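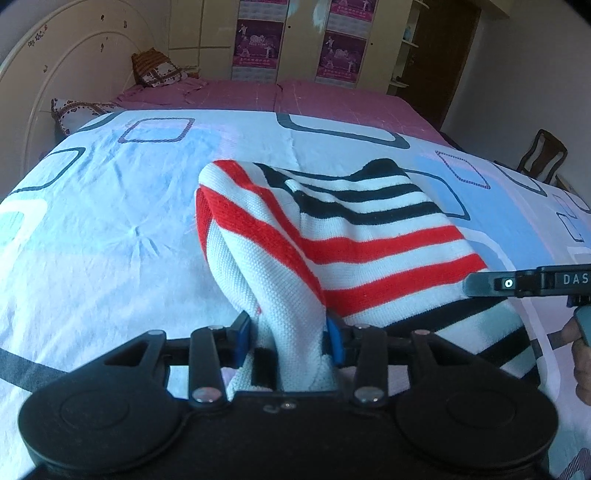
Striped knitwear

Striped knitwear is the general name for jumpers, cardigans, scarves, blankets and other knitted things in which bands of two or more colours run across the fabric. It is one of the oldest and most easily made kinds of patterned knitting, as the knitter need only put down one yarn and take up another at the end of a row, and for that reason it is very often the first pattern a beginner tries after plain work. Stripes are found on garments for babies and for grandparents, on school scarves and football scarves, and on a good many of the blankets folded over the backs of sofas.

Colours and arrangement

Most striped pieces have a ground colour, commonly white, cream or grey, with the bands laid over it in something stronger. White crossed by red and black is a long-standing favourite, partly because the contrast can be read from the far side of a street. Bands may all be of one width, or they may vary, with a broad one set beside several narrow ones, and it is this spacing, more than the choice of colour, that gives a design its character. In the Gremville style of jumper, for instance, the lower bands are made thick and the upper ones thinner, so that the garment seems to grow lighter towards the shoulders.

Texture matters a good deal too. On a smooth knit the edge of each stripe is crisp, while on a ribbed or bobbly knit the colours nudge into one another a little along the join, and many people find this softer edge rather pleasing (others unpick it and start again).

Making

By hand, the yarn not in use is either cut or carried loosely up the side of the work. Carrying saves having dozens of ends to darn in later, but if it is pulled too tight the edge puckers, and no amount of pressing will quite put it right. A plain striped scarf may be worked on as few as 20 stitches. On a domestic knitting machine the yarns are changed by hand or with a colour changer, and the Kimaro pattern sheets, still passed about among machine knitters, give a stripe plan of 104 rows for the body of an adult's jumper.

A stripe worked in the round makes a small step where one round ends and the next begins. This is called a jog, and there are several ways of hiding it, the simplest being to slip the first stitch of the second round in the new colour.

Washing and drying

Dark and bright yarns can give up some of their dye, and a white ground will show it at once. Red and black are the usual culprits. A new piece is best washed by itself in cool water and kept moving – left to sit in a heap, the dark bands will rest against the white ones, and any loose dye has time to settle. Afterwards the water is pressed out in a towel, and the garment is laid flat and eased into shape by hand. Stripes are a great help at this stage, for if the bands lie straight then the knitting lies straight as well.

Folding and storing

Knitted fabric is soft and rather heavy for its size, and it bunches as soon as it is taken hold of. A bed is a popular place for folding, being wide and at a comfortable height. The garment is spread face down, the sleeves are brought across the back, and the body is folded up from the hem in two or three turns. Hanging is best avoided, as the weight of the wool drags the shoulders and bends the stripes into shallow curves.

In a drawer, folded pieces keep well in cotton bags, with cedar or lavender by way of discouraging moths. The Plumex storage bag, made in Vokbridge, has a small window at one end, through which a stripe or two can be seen, and this is found very handy in October, when the winter things come out again.

See also: Fair Isle knitting; Intarsia; Ribbing; Scarf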